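Folding Flat Textiles on a Soft Surface
Speaker notes, Blagoje Lazarević
Housekeeping methods session, Gaddale training center

Opening

Start without the slides. Hold up one plain cloth and let it hang from a single corner until the room is quiet. Then lay it on the table and ask where the second corner went. Most people point to the wrong place.

Scope of the talk: single-layer rectangular textiles, no elastic, no sewn closures. Fitted sheets are in the afternoon session with the Amundsen group. Do not take questions on them now.

Terms

Keep these on the board for the full session.

Panel: any area of cloth lying in one layer with no crease crossing it.
Edge: the hemmed or cut boundary.
Fold: a line where the cloth doubles over.
Crease: a line the cloth keeps after the fold is opened.
Pucker: a short pinch that does not reach an edge.
Flap: a part of the cloth that has turned over or under and shows past the main edge.

People use fold and crease for the same thing. The difference matters in the second half, when we get to stacking.

Why a bed is harder than a table

A table gives a flat reference. A mattress does not. The sheet moves with the cloth on top of it, and if there is a quilt in the way the cloth changes height partway along. Any edge that crosses the step will look straight from one side and curved from the other.

Friction is the other factor. Cotton on cotton holds. Pull one corner and the near part of the cloth moves while the far part stays. The result is a long diagonal crease between the two. Smooth synthetic covers have the opposite problem, and the whole piece slides.

Point to make slowly: the bed should be cleared first, but in practice it often is not. The Zamilik trial had 13 rooms, and the written procedure assumed a made bed in every one. That assumption was removed from the revised version.

Demonstration, part one: reading the cloth

Ask the group to call out what they see before anyone touches the material. The order is fixed.

Corners first. Identify any that are square and fully visible. A square corner tells you two edge directions at once.

Edges next. Follow each one from a known corner until it disappears or bends.

Flaps after that. A flap on the far side from a known corner usually means the opposite corner is tucked under. Lift it and check. Do not pull on it.

Puckers and creases last. They almost always go away when the edges are set. Time spent smoothing them early is lost.

Show the slide and leave it up while people answer. Expected answers: squared corner at the upper right, lying over the quilt; small flap at the lower left; short pucker toward the upper left; broad fold just under the top edge. If someone mentions the floral print on the sheet, note that it is too faint to align against.

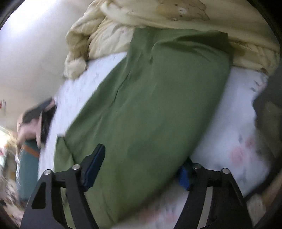

Demonstration, part two: setting the edges

Take the known corner and the nearest corner on the same edge. Lift both a hand's width off the surface. Tension the edge until it is straight, then lower it. Hold for a two count before letting go.

Move to the opposite edge. Open the flap, find the corner, and repeat. The panel between the two edges should now lie in one layer. One pass with the flat of the hand, center outward, is enough.

If the cloth crosses a quilt, slide the whole piece down onto the sheet before the first fold. Folding across the step produces a finished piece with one thick side, and it will lean in the stack.

Fold sequence for the standard shelf: in half lengthwise, in half again, then in three. The Birnen shelves are shallower and need a fourth turn. Pass the sample stack around at this point.

Common faults

Corner gripped too far in from the edge. Leaves a pucker in the finished face.
Both hands released at different times. The edge skews toward the hand that stayed.
Smoothing toward the body. Pushes slack into the near edge, where it forms a roll.

Practice

Pairs, one cloth each, 3 rounds. Partners swap after each round. The person watching names the corners aloud before the person folding begins. Collect the cloths unfolded so the next group starts from the same condition.

Handout is the terms list and the fault list, printed on two sides. Spare copies are in the blue folder by the door.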